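Keeping seed packets in order

Every May I swear I'll sort my seeds properly, and every May I find half a pack of something squashed under the trowels. So last winter I finally gave them a home of their own, and I'm so pleased with it that I've been boring everyone (sorry, family!).

My one rule is flowers with flowers, pictures facing out. I pick by color when I'm planning a bed, so a big photo on the front does more for me than any label. If a packet is printed in a language you don't read, write the plant's name and the sowing month on the back in pencil before you put it away.

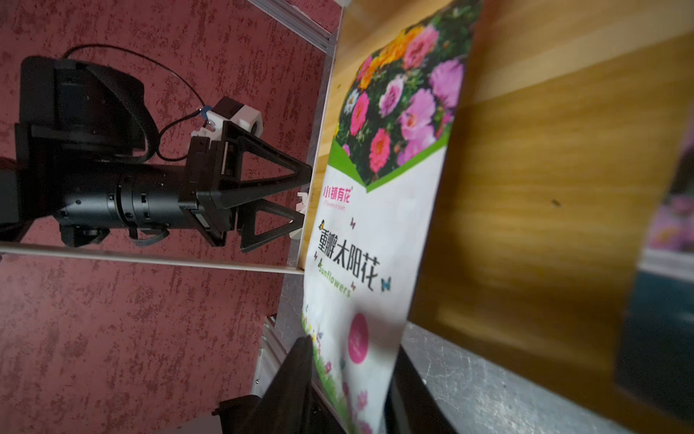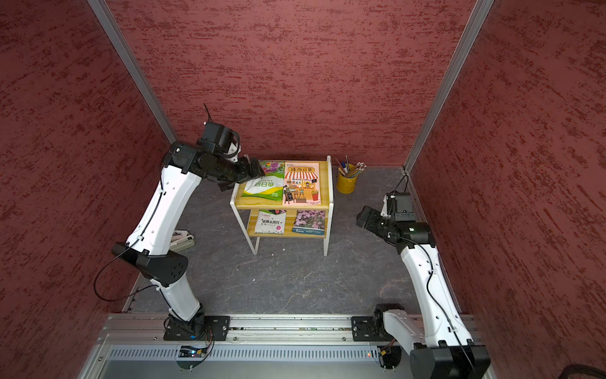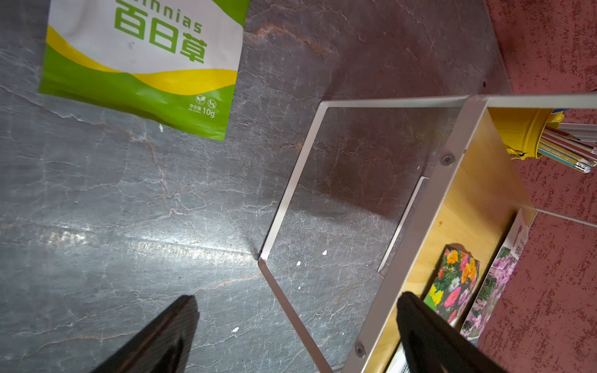
Keep them somewhere cool and dry, away from the kettle and the radiator. I tried an old Plika cookie tin first and it was fine for 12 packets, hopeless for 20. Stand them up and you can flick through them like records. Lay them flat and you'll only ever sow the top two!

Opened ones get folded over twice and held with a paper clip. Tape goes gummy, and then you tear the paper getting back in. For older seed, put a few on a damp paper towel in a sandwich bag and check after a week or so. If hardly any have sprouted, I sow the rest thickly in a corner and see what comes up.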